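# Kadley pantry limits canned meat to two per household, and the town has thoughts

KADLEY — The Bulholm Street food pantry will cap canned meat at two cans per household starting in May, ending a free-for-all that regulars had come to treat as a constitutional right.

The pantry served 225 households last month, its busiest yet. Over the same stretch it gave out 481 cans of meat, and word got back to the front desk that one family had left with 18 of them, in a stroller. The baby walked.

"I'm not naming anyone," said Rizwan Bhattacharjee, who runs the pantry and was looking hard at the parking lot as he said it. "We just want the last person in line to get the same shot as the first."

Under the old rules, shoppers could take whatever fit in two bags. The rules did not say how big a bag was, an oversight that the people of Kadley studied with care. Bags grew through the winter. By spring at least one had wheels.

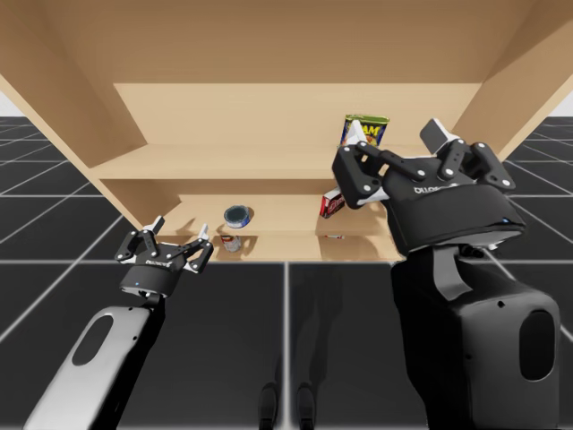
The new limit covers ham, chicken, corned beef and luncheon meat. Tuna is exempt for now, after a 40-minute discussion at the April meeting over whether fish is meat. The matter was tabled when the room had to be given up to a line dancing class.

Beans, soup and vegetables remain unlimited. There is a great deal of creamed corn, and shoppers who want to do the pantry a favor are invited to think about it.

Money is the other half of the story. Gunawardena Foods, the wholesaler that supplies most of the pantry's protein at cost, raised its prices in March, and a case of luncheon meat now goes for more than the pantry used to pay for two. A bake sale last month brought in nearly $400, a good part of it from people buying back their own pies.

Hậu Phí, a retired bus driver who has shopped at the pantry for three years, said she could live with two cans. She slices it thin, fries it until the edges go dark and serves it over rice with an egg.

"Two cans is four dinners if you know what you're doing," she said. "My neighbor gets one dinner out of it. That's between him and his doctor."

Others were less calm. A comment card left in the box by the door read, in full, "TWO???" Another proposed a trading system in which creamed corn could be swapped for ham at a rate of six to one. Bhattacharjee said he had pinned that one up in the office and did not plan to answer it.

The pantry will look at the cap again in the fall. Until then, shoppers with five or more people at home can ask at the desk for a third can, and should bring something with an address on it.

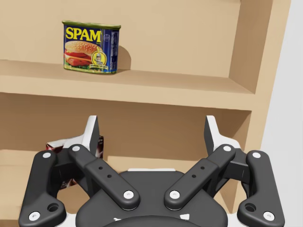 ## Hours and drop-off

The pantry opens at 10 a.m. and closes at 2 p.m., or when the bread is gone. Donations can be left at the side entrance on Fulham Avenue. Dented cans are fine. Open ones, the pantry would like to stress again, are not.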